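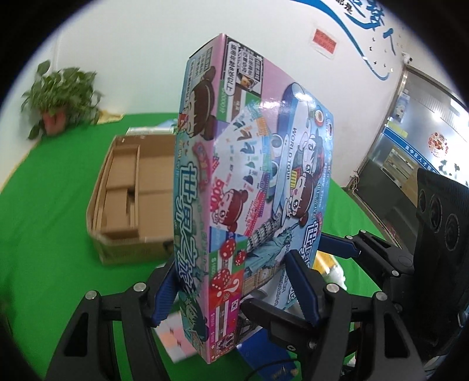
Swai is my planning software for two-finger grippers, and it does one job: you give it a view of the thing you want held, and it gives you back a ranked list of places to put the fingers. I started writing it because every planner I tried wanted a clean 3D model first, and I never have one of those (who does?). Take a board-game box like World Tour, held upright with a pad pressing on each side. There's an airplane on the front, game cards fanned out, big blue characters running down the narrow side, and all of that printing used to drive my edge finder up the wall! It would happily decide that a picture of an airplane was a separate object. Version 2 looks for the outline of the whole box before it looks at any of the artwork, and printed cartons have gone from my least favorite test to the one I show people first.

What you get

Swai comes as a desktop app plus a small library you can call from your own code. The app draws the grasp list over the camera view, and you can drag a finger position with the mouse and watch the score change. I use that part more than I expected to. The library does the same thing without the pictures, and returns up to 200 candidates per view. Most people keep the first five.

You can set the finger opening, pad width and pad length, and save them as a profile. Mine is called "blue pads" and Gerrit Timmermans has one called "the other ones," so name yours better than we did.

Working with tilt

A box that sits a little crooked in the grip is fine for Swai. It re-fits the outline once the fingers close and passes the new angle along, so your place step starts from the angle you have and not the one you planned. If you use Boltum for motion, the angle goes straight in. For anything else there's a plain text output, and Faith Kinyua wrote a very readable page on parsing it.

Known rough spots

Clear plastic wrap still confuses it. So do very thin things lying flat, and I'm working on those for the December release. The current build is from August 21, 2025 and fixes 137 reported bugs, a good chunk of them from Atieno Langat, who is merciless (thank you, Atieno!).

Licenses

One seat is $500, with a year of updates. Schools should write to me first. The trial runs everything except profile export, and the download link is at the bottom of the Trosier tools page.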